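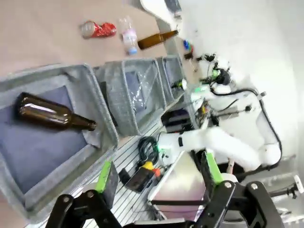 May – the empties run

Up at 6.40. Cold enough that the ute windscreen needed a kettle of water over it, lukewarm, after what happened to the last one. Porridge. Fed the chooks and let them out, then started on the shed.

I had put off the empties since before Easter and the bags were up to the bench. Seven of them, the big woven ones we got with the stockfeed, tied off with baling twine. One had a split down the seam and had let go of a fair bit of its load behind the mower, so that was the first half hour gone, on my knees with a torch. Found the good pliers back there as well, and a mouse nest made out of the instruction book for the pump.

Glass is what slows you down. The depot wants it apart from the cans and the plastic, and I never do it as I go. I throw it all in together at the end of the night and leave it for later. Lids off the plastic ones too. I have told myself many times to set up proper bins by the back door. Pallavi has three in her laundry and does it as she goes, and her run takes her ten minutes.

Rang Mum at 8. She wants the blue curtains taken up before winter and will not have anyone but me do it. Said I would come up next week.

Drive to Laltavura

Left at 9.15 with everything under the tarp. The Kohlhase Road bridge is still down to one lane and there was a stop-go fellow on it, so I sat for a while behind the gravel truck. The paddocks on the south side have greened up since the rain. On our side you would hardly know it had rained at all. The dam is down to the second post.

Stopped at the servo for diesel and the paper. Malte Diekmann was there filling jerry cans for the quad. He has sold the last of his wethers and is going to try lucerne on the river block if he can get the pipe laid. He asked after the dog. I told him she is eating again and the vet is happy with the leg. He has a pup spoken for from Hauke Wiegand's litter, a red one, and offered to put a word in for me. I said one dog with a bad leg is plenty.

At the depot

There was a line out to the gate when I got to Pleltton's. They have put the new roof over the sorting tables, which is a great improvement on standing in the weather, but the drain in front of the glass bay still backs up and everyone walks around it in single file. Two tables were shut.

Hidayah Sembiring was on the counter. She has gone full time there now that the school has cut her hours back. I don't think she minds much. She said the mornings suit her and she is home before the boys get off the bus.

Mine came to 857 containers, so $85.70. Nine got knocked back. Most of those were wine bottles, which I know don't count and still put in every time, and there was one cordial bottle with no label left on it. The crushed cans were all right, as it happened. The fellow in front of me had an argument about his. The rule as Hidayah explained it to him is that they have to be able to read the barcode or the refund mark, so if you must flatten them, do it so the print is showing. He took a few home again in a huff.

I keep the tally in the back of the rates notebook. With today it stands at 2,173 since I started writing it down last winter. That makes $217.30 all up. It goes in the toffee tin and it is for the hall roof, or that was the plan. The hall roof is now waiting on a second quote, and the tin has been raided twice, once for chook wheat and once for the plumber's call-out, and I have written both down so I will put it back.

Rest of the morning

Went across to the co-op for the things on the list.

Poly elbow, 25 mm
Roof screws
Dog biscuits
Yeast
Light globe for the pantry (got the wrong fitting, have to take it back)

Ran into Reinhold Schwerdtfeger outside the bank. He has bought himself one of those Skutero electric scooters, a secondhand one, to get from his place to the bowls club without the car. His knees are no good now. He made me stand and watch him go up and down the footpath in front of the chemist. He is quite steady on it. His daughter wants him to wear a proper helmet and he was wearing his old cricket one – I said nothing.

Had a pie and a cup of tea at the bakery. The pie has gone up again. Pallavi Malhotra came in for her bread order and sat down for a bit, and we talked about the street stall. She would like to put a collection point next to it so people can drop their empties off on the way past. I think it would work if someone will cart them, and I can see who that is going to be. I told her I would do it once a month and no more than that, and she wrote it down before I had finished saying it.

Home

Back by 1.30. Unloaded the bags, shook them out on the lawn and hosed the sticky ones. They are hanging on the fence. Wasps on them within five minutes, so I left them to it.

Fitted the poly elbow. It drips, but less than the old one did. Will do it again with tape tomorrow.

Moved two old drums and a crate from under the tank stand to beside the back door. One for cans, one for plastic, the crate for glass. I wrote on them in paint pen. The crate is a bit low and the dog has already had her nose in it, so it may have to go up on bricks.

Put bread on at four. Cleaned out the chook house while it was rising and got three eggs, one soft. More shell grit needed. Forgot it at the co-op and it wasn't on the list either.

Wind went round to the south late in the afternoon and the temperature dropped with it. Brought the wood in and lit the fire for the first time this year. It smoked until the flue warmed up.

Tea was the last of the lamb with potatoes. Rang about the curtain tape. Bed at 9.30.

Tomorrow: tape for the elbow, globe back to the co-op, letter to the council about the drain in our lane.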